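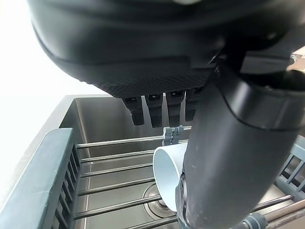 Public Order and Civil Protest
Unit 3: Planning for a repeat demonstration

Reading: Dimitriou, chapter on city closures. Atanasov's reply is in the course packet.

3.1 Terms

A notified march is one whose organizers have given the authorities a route and a start time. An open call has neither. Most of the disorder studied in this unit followed open calls, where police had to plan from past turnout and from what was being posted the day before.

A cordon closes an area to entry. A filter point lets people through after a check. News reports often use the first word for both, so read the original order when there is one.

3.2 The Wedthorpe case

The protests in Wedthorpe began in September over a rise in bus fares and continued on successive weekends. By the third weekend the prefecture had 609 officers on duty, drawn from the city force and two neighboring districts. Shops on the main avenue closed at noon. The museum and the covered market stayed shut all day.

Dimitriou treats the closures as the main cause of the lower damage figures. Atanasov objects that turnout also fell that weekend and that the two effects cannot be separated with the data available. He also notes that small traders carried most of the cost and that the prefecture never published its estimate of lost sales.

3.3 Static and mobile deployment

Static deployment places officers at fixed points: ministries, bridges, rail stations. It is easy to supervise and slow to adapt. Mobile deployment uses small units that follow groups as they split, and depends on radio discipline and on a command post that can keep up with reports.

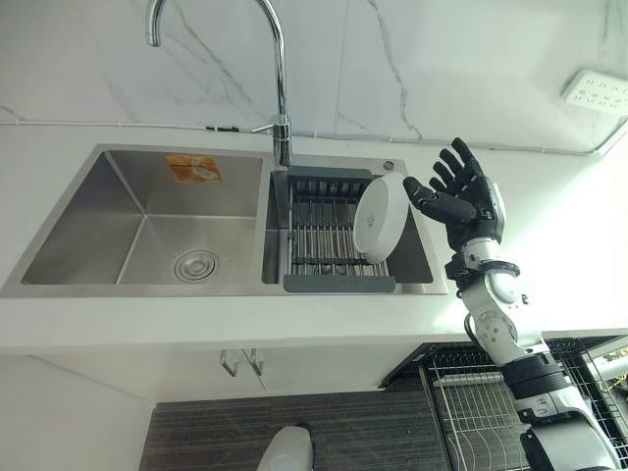 Command capacity is usually the limit on mobile deployment. A post that can handle reports from a few units will fall behind when more than 30 are in the field, and orders then reach streets the crowd has already left. Staff officers describe two queues, incoming reports and outgoing orders. Picture a double sink with a dish standing in the right basin and the left one empty: spare room on one side does nothing for an item held on the other. In the same way, idle dispatchers do not shorten the wait if every report must first pass through one duty commander.

3.4 Legal limits

A closure order must state its area, its duration and its grounds. Courts have generally asked whether a narrower order would have served. Blanket searches at filter points need a separate legal basis, and evidence found without one may be excluded.

3.5 For Monday

Read both texts and prepare a one-page note on the closure order in the packet. Mark which grounds refer to specific intelligence and which refer only to earlier weekends.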